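Puvetti Hamel 2 review: a sensible phone with one annoying habit

Posted 3/24/24

I bought the Hamel 2 with my own money, after my old phone started to switch itself off in the cold. I am not a person who changes phones often, so I read a lot before I decided. Most of the reviews I found were written after a weekend of use. I have now carried this one long enough to be tired of some things and to like others more than in the beginning.

The price was 1390 in our local money at the Zekivus shop in Drornstead, with a charger and a thin clear case in the box. The case is not beautiful and it becomes yellow at the corners, but it has saved the phone from two falls on the kitchen tiles, so I will not complain about it.

Design and feel

The back is matt plastic. In the shop I was a little disappointed by this, but at home I understood that it does not slide off the arm of the sofa like my old glass one did. The buttons are all on the right side, and the volume key is placed too high for my hand. If you have long fingers you will maybe not notice. The camera bump is small and the phone lies almost flat on the desk – it still rocks a bit if you type on it there.

There is a headphone socket. I know that many people do not need it any more, but I have good wired headphones and I was glad.

Screen

The screen is bright enough for reading messages outside, also in July, when I was sitting on a balcony with full sun for most of the holiday. Colours are too strong from the factory. There is a setting called Natural, hidden two menus deep, and I recommend to change it on the first day. Scrolling is smooth in most apps. In the map app it stops for a moment when the route is long, and then it continues.

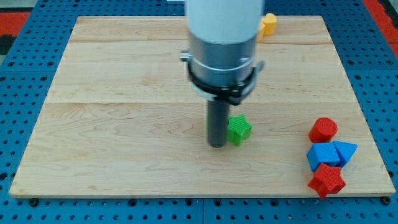

Battery life is the part where I have no criticism. I charge in the evening, when I am brushing my teeth and preparing things for the next day, and often I forget it completely and the phone is still alive the next afternoon. With navigation in the car it goes down faster, of course. The charger in the box is a 25 watt one and it is not the fastest on the market, but it does not make the phone hot. I tried an older charger from my tablet too. It worked, only slowly.

Camera

In daylight the pictures are good. Faces look like faces, and the sky is not painted in a strange blue. Indoors in the evening it is another story. The camera wants to make everything bright, and the result is soft, like somebody has cleaned the details away with a cloth. The night mode helps if you hold still, but my nephews do not hold still. The front camera is fine for video calls. I do not take many selfies, so I cannot say more about it.

The camera app opens quickly when you press the power key twice. This I use every day.

Software and the annoying habit

The phone came with 12 extra apps that I did not ask for. Most can be removed, but the Puvetti weather app can only be switched off, and after each system update it is on again and sends me a notification about pollen. I wrote to the support about this. They answered politely and told me how to switch it off, which I already knew.

Apart from this, the system is clean and the text is easy to read also in the largest size. Calls are clear. The fingerprint reader is under the screen and needs a dry thumb – after washing dishes I must type the code.

One thing to check before buying: there is space for a second SIM or for a memory card, and you cannot have both. The page of the shop did not say this clearly. I use the memory card, and for travelling I will need to take it out.

Would I buy it again?

Yes, if the price stays the same. For somebody who takes many photos of people in the evening I would look for another model, maybe an older one from a higher class. For calls, maps, reading and music it does its work well. I will write an update here if the weather app is ever fixed.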